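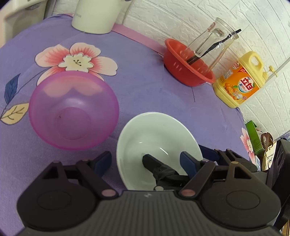
Photo: Vedora field recording, kitchen table set

Vedora Hand-Held Gripper Kit, Home Recording Edition

The Home Recording Edition is for teams who want to teach a robot the small jobs of a household and need many good examples of them. A person holds the gripper by its handle and does the task with two fingers, as the robot will later do it. The camera on the tool records the view from the hand. No robot arm is needed in the home.

We prepared this edition together with Windside, who run recordings in family apartments. Their wish was simple: the operator should be able to work at a normal table, with the dishes and bottles that are already there. A bowl lying on its side, a printed tablecloth and shiny glaze are all welcome in the data. A learning system which has seen only gray laboratory tables will have difficulty in a real kitchen.

What you can record

Bowls, plates, cups and light containers are the usual start. The blue finger pads close from two sides, so a thin rim can be taken between them. For plates we advise to approach the edge slowly and to keep both pads in the view of the camera until the grip is finished. Glossy plates give strong reflections, and you should not remove these recordings from your set. Please keep also the attempts where the object slips, and mark them as "failed" in the session list.
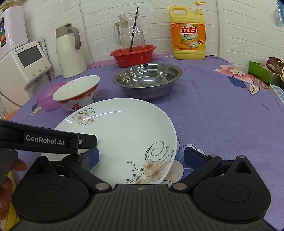 What is in the box

Hand-held grippers, 2
Spare finger pads, 12
Wrist straps, 2
Charging cable and carrying bag
Printed operator guide in English
One license for Cenodik, our program for sorting and labeling the sessions

Working with the kit

Begin each recording with the fingers open over the table and hold still for a moment. Cenodik uses this pause to find the start of the example. Then do one task only, for example moving a plate or placing one bowl into another, and return to open fingers.

Change the order of the dishes between recordings. It is good to mix materials and colors on the same table, and to leave other household things standing behind.
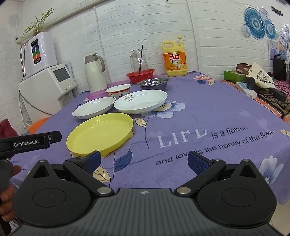

The reference set delivered with the kit has 1,145 examples of table tasks, recorded by our partner Hettiarachchi. You may use it for training and for comparing with your own sessions. New examples can be added to it at any time.

For price and delivery please write to the Vedora sales desk. Page updated Mar 25, 2022.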